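My night with the Tulenero Awards

I have loved awards shows since I was small enough to be sent to bed before Best Picture. My mother would leave the winners on a note by the cereal, and I'd read it out loud to the dog like I was presenting. So when a friend of a friend had a spare ticket to the Tulenero Awards in May, I said yes before I even asked what I'd have to wear.

If you don't know the Tuleneros, they're our regional film and TV prizes, held at the old Stukero Theater, which seats 500 and has the creakiest balcony I have ever sat in. I was up there, of course, and I wouldn't have traded it (well, maybe for the front row).

The speeches were what I came for. Winners get 60 seconds before the piano starts up, and most of them ran right over it -- one woman, who won for a little drama called Khondokar, talked straight through the music about her grandmother's sewing shop, and by the end the pianist had simply stopped to listen. I cried, the man next to me cried, and we shared my one tissue.

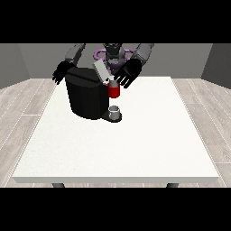

What I'm watching now

I came home with a list, naturally. Khondokar first, and I've already seen it twice. Then Trillarton, the comedy series that took home three awards and has the best theme song I've heard in years. I'm four episodes in and rationing them, one a night with a bowl of popcorn -- except last night, when I had two.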